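El cajón de los cables

Compartir
52 comentarios

En casa de mis padres había un cajón que no se abría por gusto. Se abría en junio, cuando alguien necesitaba el cargador de la cámara para irse de vacaciones, y se cerraba con la rodilla. Dentro vivían tres generaciones de enchufes, un euroconector partido y la antena de un televisor que yo no llegué a conocer.

Heredé el cajón. Quiero decir que heredé el contenido, porque el mueble se lo quedó mi hermana, que siempre ha sabido elegir. Los cables llegaron a mi piso en una bolsa de supermercado y allí siguieron, reproduciéndose en la oscuridad, hasta que este invierno decidí tomármelos en serio.

Lo primero que hice fue llamar a Myfanwy Rosser, que se gana la vida vaciando trasteros ajenos y lleva una década larga en Bilbao sin perder el acento de Swansea. Le pregunté por qué guardamos cables. «Porque no ocupan», me dijo. Le hablé de la bolsa. «Bueno, porque no ocupan de uno en uno».

Según Rosser, la gente se despide de un sofá con más facilidad que de un cable. El sofá se sabe para qué sirve y se sabe que ya no sirve. El cable, en cambio, siempre podría pertenecer a algo. Ha visto a matrimonios muy razonables discutir media mañana por el alimentador de una impresora Stollberg que regalaron en la mudanza anterior. Ganó él. El alimentador se quedó, la impresora sigue en Logroño.

Luego está el asunto de los nudos, que yo tenía por una cuestión de carácter. Hoi-yan Tam, que da clases de física en un instituto y padece a diario los auriculares de sus alumnos, me sacó del error. Un cable largo y flexible que se mueve dentro de un espacio cerrado tiene muchísimas maneras de acabar enredado y muy pocas de acabar recto. Basta con agitarlo un poco. Me enseñó a hacerlo con un cordel y una caja de zapatos, y el cordel se anudó con una prontitud que me pareció personal.
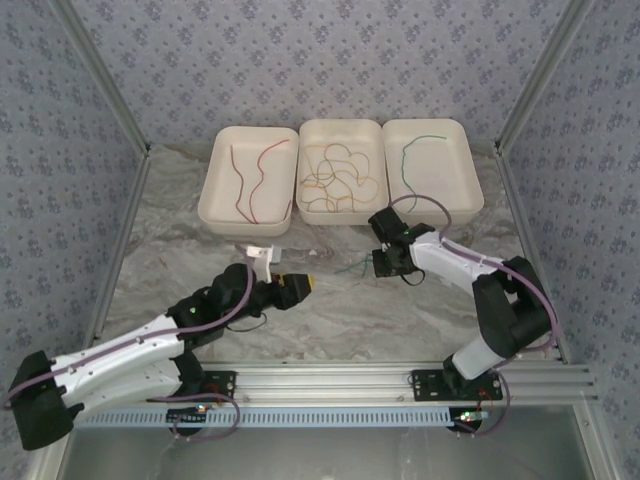

El método Harries

Los hermanos Ieuan y Dilwyn Harries tienen una tienda de reparaciones y dos escuelas de pensamiento. Ieuan enrolla los cables por encima y por debajo, alternando, como los técnicos de sonido, para que luego se suelten sin retorcerse. Dilwyn se los enrolla en el codo, como nuestras abuelas la lana, y asegura que en su vida se le ha roto uno. Ieuan asegura que en su vida ha arreglado otra cosa que los cables de Dilwyn.

Me dieron una lección a dos voces. El gesto de Ieuan es elegante y requiere una muñeca que yo no tengo. Al cuarto intento conseguí algo parecido a un nido de cigüeña, y Dilwyn me puso una mano en el hombro con la ternura del que gana adeptos.

En lo que coinciden es en las etiquetas. Venden unas de tela, marca Feltell, a un precio que invita a la reflexión - 10 euros el paquete - y que se pegan estupendamente a todo menos a los cables. Compré dos paquetes. Escribí «router» en la primera, con buena letra, y me pasé la tarde averiguando cuál era el del router. El método, comprobado en mi salón, consiste en desenchufar y esperar el grito.

Qué hacer con lo que sobra

Carys Voyle lleva el punto de recogida de aparatos de su barrio y me recibió sin mirar la bolsa. Las ha visto todas. El cobre se aprovecha, me explicó, y por eso conviene llevarlos allí y no echarlos al contenedor amarillo, donde no hacen más que estorbar. Le pregunté si la gente se arrepiente. Me contó que una señora volvió a por el cable de una batidora Brouwer y lo reconoció al tacto.

Yo dejé la bolsa casi entera. Me guardé un cable gris, corto, con una clavija redonda que no encaja en nada de lo que tengo. En el lateral pone Giser. Creo que era de una radio.

Compartir
200 veces compartido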